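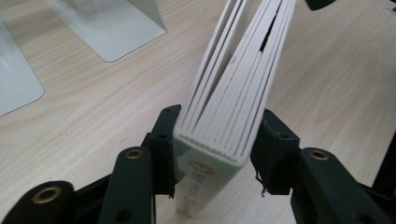
Reading Room Diary: January 17, 2019

The reading room opened at the usual hour. Attendance was steady through the morning and fell off after lunch, when the rain came in. The Selside deposit remains closed to readers until the shelf list has been checked.

Work continued on the list. Viktória Katona completed the parish histories and began on the trade directories, where the old numbering breaks down entirely. The previous owner appears to have kept two sequences, one in pencil and one in ink, and the two agree only as far as 519. It was decided to follow the ink and record the pencil number in the notes field. The Gikside directories will be listed separately, as they came with their own typed index.

A letter was received from Le Goff regarding the binding estimate. The price has been held at last year's level for orders of 70 volumes or more. The Library does not expect to reach that figure before summer, and a reply was sent asking whether two part orders might be treated as one. The question of lettering on the spines was left open. Mrs. Bitar prefers the short titles; the older volumes in the series carry the long ones.

Rania Bitar met with the Desov family in the afternoon to discuss the second part of their gift. They estimate some 3000 items, chiefly pamphlets and sermons, now stored in an upstairs room in Gikside. No commitment was made. A visit is to be arranged before the end of January, and the family has been asked not to sort or discard anything in the meantime – including the loose covers, which may yet be matched to their texts.

The humidity reading in the lower stack was high again at four o'clock. The dial was compared with the one in the office and the two differed by several points, so the reading should be treated with caution. Facilities has been notified.

One reader asked that the map table be kept free on Thursdays. Refused, with regret. The table is booked through the desk in the ordinary way.

Carried forward: reply from Le Goff; replacement bulb for the microfilm reader; date of the Gikside visit.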